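Ticket 92 – marker labels lifting off the white cubes and cards
Opened by: Rianne Dijkstra
Assigned to: Urs Wyss
Status: waiting on reporter

Hello all, and thank you for being so patient with me on this one! I have been putting fresh printed labels on the white pieces for the Wuletti table, and the corners keep coming up. I wiped everything with the Riedl cleaner first, let it sit over lunch, and pressed each label down with the back of a spoon (Haf's tip, and a good one). By the next morning 2 of them had curled again.
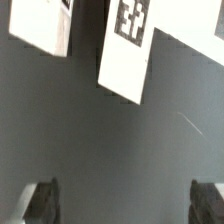 I did wonder whether I was rushing it. The cards are less trouble than the cubes, I think, as I can lay a card down and lean on it properly, while a cube wants to skate away from me the whole time.

Reply from Urs Wyss
Hi Rianne, thanks for the lovely full report. Which label sheets are you using? The old Ineo ones from the bottom drawer go dry along the edges – I had the same thing in September and lost a whole afternoon to it. Please try one cube with a sheet from the new pack and leave the others alone for now, so we can compare.

Reply from Rianne Dijkstra
Bottom drawer, guilty as charged. I have done one cube from the new pack and will leave it for 12 hours before I poke at it. Brigitta also asked whether the board with the four markers needs redoing. I would rather not touch it, it took me ages to get the squares straight.

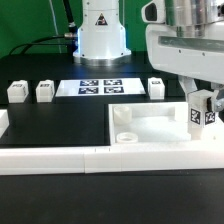 Last changed: September, 4:40 pm, by Urs Wyss

Leave the board as it is, please. The short cylinder and the ring can stay plain too. If the test cube holds, go ahead with the rest of the new pack and put the old sheets in the paper bin. I'll keep the ticket open until I hear from you.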